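Setting Up the Gray Bin
October
By Geetha Sundaram

Section 6: Getting the bin ready, and putting things in it

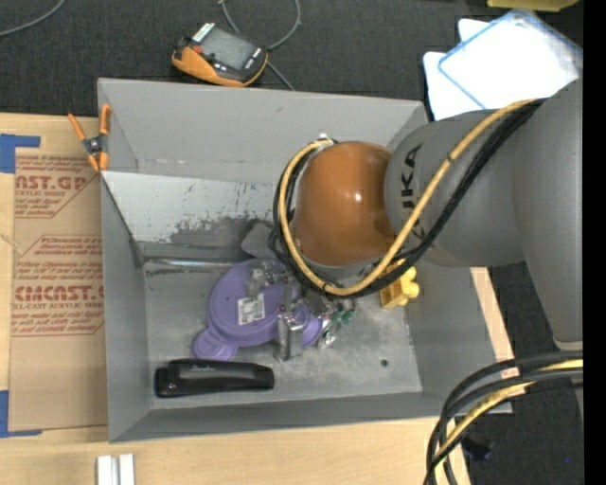
6.1 Before you start

I've set up more of these sorting stations than I care to remember, first at the Gremness office and now at Kokkonen, and the bin is the part people rush. Please don't! Give yourself a quiet half hour, ideally first thing in the morning before anyone comes by with an armful of stuff they want to get rid of.

You'll want these within reach:

- the gray bin
- a table with a flat top (ours are light wood, and they've held up nicely)
- two soft cloths, one for damp and one for drying
- mild dish soap and warm water
- the item list from the front pocket of this binder
- a pencil, not a pen – you'll be changing your mind

The whole item list for the office runs to 1,128 lines. You do not need to read it. You only need the page for your own station, and if that page has gone missing, Nives Sorrentino keeps the master copy and will print you another.

6.2 Placing the bin

1. Clear the tabletop and wipe it down. Crumbs and grit under the bin make it rock, and they'll scratch the wood too.

2. Lift the bin with both hands under the rim and set it in the middle of the table. I used to put mine near the front so I could reach in more easily, and then I leaned on it one afternoon and had the whole lot in my lap.

3. Turn it so a long wall faces the side where you'll be working. The walls are tall and slope inward, so the floor is smaller than it looks from the top. Keep that in mind when you're deciding what will fit.

4. Press down gently on each corner. If it rocks, slide it an inch or so and try again. A folded index card under the low corner works in a pinch, but write it in the station notes so the next person doesn't throw it away.

5. Leave at least 8 inches of table showing on every side. You need somewhere to set things down while you read their labels.

CAUTION: Don't drag a full bin across the table. Empty it first, move it, then fill it again. I know it's a pain.

6.3 Cleaning the inside

A used bin is going to look used. Scuffs on the walls and a worn floor are fine, and I wouldn't spend a minute scrubbing at them. What you're after is anything sticky, gritty or sharp.

1. Take everything out, and check the corners for loose staples. (Run a dry cloth along them, not your fingertips. I've learned that one twice.)

2. Wipe the walls from the top down with the damp cloth, then do the floor.

3. Dry it completely before anything goes back. Paper labels soak up water in no time, and a label with a soggy barcode is no use to anybody.

NOTE: Skip the Linero spray that's kept under the sink. It's lovely on glass but it leaves the bin floor slippery, and small things slide down to one end every time the table gets bumped.

6.4 Putting the first items in

Start with just a couple of things. For the practice round I like a flat plastic item with a label on it, something like the purple lid-like piece, and a stapler. They're different enough in shape that you learn something from each, and neither one minds being handled over and over.

1. Lay the purple piece down flat with its label facing up. If the label's a little tilted, leave it. Peeling it off and sticking it back on always ends up worse than a slant.

2. Lay the stapler on its side near a corner of the bin floor. Standing staplers tip over anyway, so you may as well choose where it lands.

3. Leave a bit of space between items whenever you can. You want to be able to pick up one without shoving the other.

4. Read the label on the flat piece and find its line in your list. Tick it in pencil.

5. Do the same with the stapler. It goes by name on our list, so you won't be hunting for a number.

CAUTION: Check that a stapler is closed before it goes in, and check it again when it comes out. If the spring is weak, put it in the repair tray and leave it off the list for now.

6.5 How full is too full?

My own limit is 7 items for small desk things, and fewer if any of them is as wide as the purple piece. The Paline instructions that came before this guide allowed a lot more, and what happened was that people put everything in one heap and then dug around in it like a yard sale box. If you've got things resting on top of other things, it's time to start a second bin.

Nives disagrees with me and goes by whether she can still see the floor in between. That's a perfectly good rule too – pick one and stick with it for the whole station.

6.6 If something isn't right

The bin rocks after you've filled it: something may have rolled under the rim. Empty it, lift it and look.

A label won't read: wipe it with the dry cloth and try again in better light. If the print has rubbed away, write "relabel" next to that line and set the item aside.

Small things keep sliding: wash the floor again with plain soap and water to get any spray residue off.

You have an item that isn't on your page: don't add it by hand. Set it on the table beside the bin and bring it to Nives at the end of the shift, along with your page.

Section 7 covers emptying the bin and putting everything away.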